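4.2 Agreement between relatives on dates and kin terms

The second stage of the study compared what relatives in the same family told us about shared ancestors. Interviews were held with 173 descendants of families who had lived in Tamuno or Jirier before moving to Zirar. Each respondent filled in a pedigree sheet alone, without access to family papers, and was then interviewed from the completed sheet. The sheets were entered in Pranesport, which stores each statement about a person as a separate record with its source attached. No statement was overwritten when a later one disagreed with it.

Two statements were treated as a match when they gave the same name, allowing for the spelling variants listed in the appendix, and placed the person in the same generation. Dates were handled separately. A birth year was scored as agreeing if the two values fell within two years of each other. This tolerance was set before the sheets were read and follows from the way ages were reported in the Jirier registers, where a person's age at marriage was often given in completed years with no date of birth.

Figure 2. Small clear plastic package on a beige marble-patterned countertop. 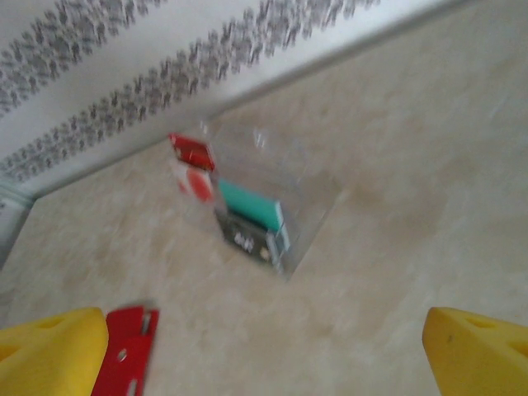
Agreement on names was high for parents and grandparents and fell off sharply beyond that point. Agreement on birth years fell earlier. Respondents who could name all of their great-grandparents were often unable to put them in order of birth, and in six families the same person appeared in two different generations depending on who had filled in the sheet. In each of these six cases the person had been raised by an older sibling or an aunt. We kept both placements and coded the link as disputed.

Kin terms caused more trouble than dates. The word given as "uncle" on the English sheets covered a parent's brother, a parent's male cousin and, in the Jirier families, the husband of any older woman in the household. Adaeze Briggs and Heikki Salminen coded these terms independently from the interview transcripts. Where they differed, the passage was read again by both coders together, and the term was left uncoded if they still differed. Uncoded terms were dropped from the comparison of kin terms and kept in the comparison of names.

The year of the interview also mattered. Sheets from families that had held a reunion after 2000 agreed with each other more often than sheets from families that had not. It would be easy to read this as better recall. The transcripts suggest a different source. Several respondents from reunion families referred to a printed chart that had been handed out at the gathering, and the errors on their sheets were the errors on the chart. In one family a daughter who had died in infancy was listed with her niece's married name on every sheet we collected. Agreement of this kind carries little weight as evidence that a statement is correct, and Section 4.3 therefore reports reunion families separately.

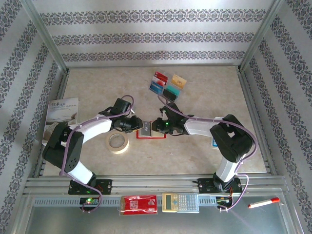 Funmilayo Bassey, commenting on an earlier draft, argued that the separation goes too far. Her objection was that a printed chart is itself compiled from what relatives remember, so removing its influence also removes the recall of whoever supplied it, "usually the oldest people in the room." She would have preferred a weight on each statement according to its earliest traceable source.

We accept the point in principle. In practice the compiler of the chart could be identified in only a few families, and the notes used to prepare it had rarely been kept. Where such notes do survive, they were entered as a source in their own right and the chart was linked to them.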